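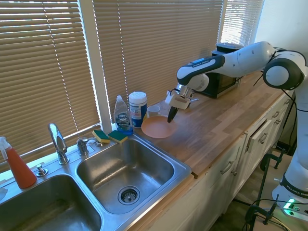
Drurkitz Watchdog review: the little box that stops the arm

I've been wanting something like this for ages! Drurkitz is a small plug-in monitor that sits between your cameras and your robot controller and halts the arm when a camera feed goes stale. It costs $800 with the cables, and I've now put 47 kitchen runs through it — picking up plates, moving dishes near the sink, reaching for small things down in the basin.

I bought it after a nasty fault in August. The wrist feed froze on a perfectly good picture, the policy kept acting on that picture, and the arm drove its fingers into the counter with a crunch I could hear from the next room. No error, no warning light, and a dent in the wood to remember it by. Every number on the screen looked healthy the whole time, and that still bugs me more than the dent.

Setup was painless. You plug in the cameras, set a time limit for old frames, and then unplug a camera on purpose to see if it trips. It tripped every time on my bench, and I may have unplugged it more often than I needed to because it's so satisfying (click, arm holds, done). 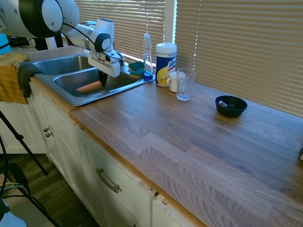

Where it let me down

The sink is the job I worry about most. There's hardly any clearance at the bottom of a basin, and steel doesn't forgive a bad move. So I ran the freeze test with the arm reaching low, and 3 times the stop came late. The arm did hold, but only after it had pushed against the bottom of the sink.

I traced it to the frame timestamps. My camera driver was stamping repeated frames with a fresh time, so the box saw old pictures that claimed to be new. Drurkitz has a second check for this that compares the image content, but it ships turned off! It's buried under Advanced, and the quick start card doesn't mention it at all. Turn it on before you do anything else.

With the content check on, real freezes are caught beautifully. The trade-off is false stops. A plain, dim view that barely changes can look frozen, and hovering over a big dish is just about the worst case.

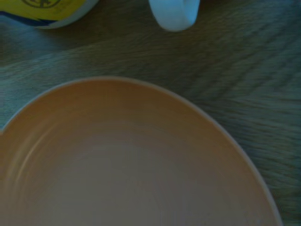 Murray Landry asked whether the content check is even usable for slow work, when a legitimate view might hold still for several seconds.

Yes, if you tune it. I raised the hold time for the wrist camera and left the fixed ones alone. I also lowered the arm's speed near the counter, so a late stop costs less. Restarting after a trip takes 90 seconds, mostly homing, and I can live with that.

Close to the counter it does really well. Even a blurry stretch of wood grain shifts enough between frames to keep the box happy. 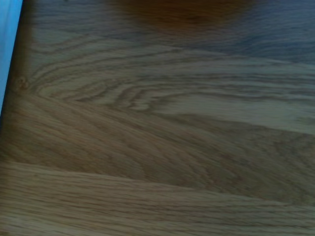
Colleen Fraser wrote that she wouldn't trust any camera monitor as the only safeguard, and that her emergency stop stays within arm's reach whatever the box says.

Completely agree, Colleen. Mine does too, and the manual says the same on its first page. I'd still buy the Drurkitz again tomorrow — it catches a fault I couldn't see — but I want that content check switched on at the factory. I've sent them my logs and the driver version, and I'll update the review when new firmware comes out.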